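Packaging Left in Student Bedrooms: A Small Study of Sorting Habits
Project report, Household Environment course, Szénási College

3. Where the waste stays

Our group wanted to know how much packaging remains in a bedroom before it goes to any bin. Earlier reports of the course looked only at kitchens. We took 52 rooms in the Sterirwood residence and in private flats near it, and we asked the tenants not to tidy before our visit. In total we recorded 1288 pieces.

The desk was the first place we expected, but the bed was used more. Of all pieces, 441 were lying on a bed or directly beside it. People eat there, open parcels there and sort things there, so the wrappers stay on the quilt until the evening. Boxes are often kept near the headboard, one on another, and small soft packaging is spread lower.

Packaging on a quilt, and clear plastic cups with a green basket near the bed:

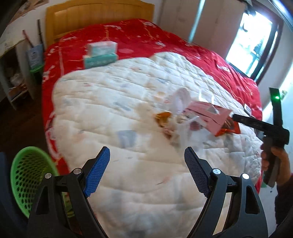
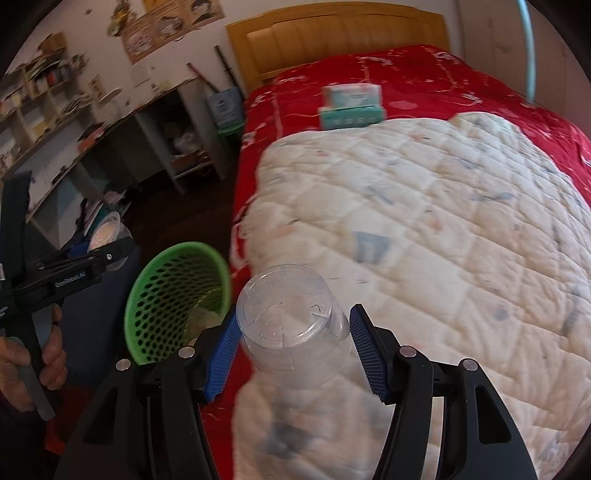 For sorting we used four groups: rigid plastic, soft plastic, cardboard and mixed. Rigid plastic was the easiest. Everybody agreed on a cup. Soft plastic gave us the most trouble – a shiny wrapper can be plastic, paper with a film, or plastic with metal inside, and by eye we could not always decide. We put 127 pieces into the mixed group for this reason, and I think a part of them was placed wrong.

We also lent each tenant a Kastix folding bin for one week in September. It has two compartments and can stand next to the bed. Most tenants used only the bigger compartment. Some told us that the smaller one was too narrow for a box, even a flattened one. Baskets that people already owned were used more willingly, although a basket with holes is not good for cups with a rest of drink in them.

The weighing was done on Thursday with the Skinano scale from the laboratory. Its lowest step is one gram, so single wrappers were weighed in groups of ten. The table of weights is in Appendix B.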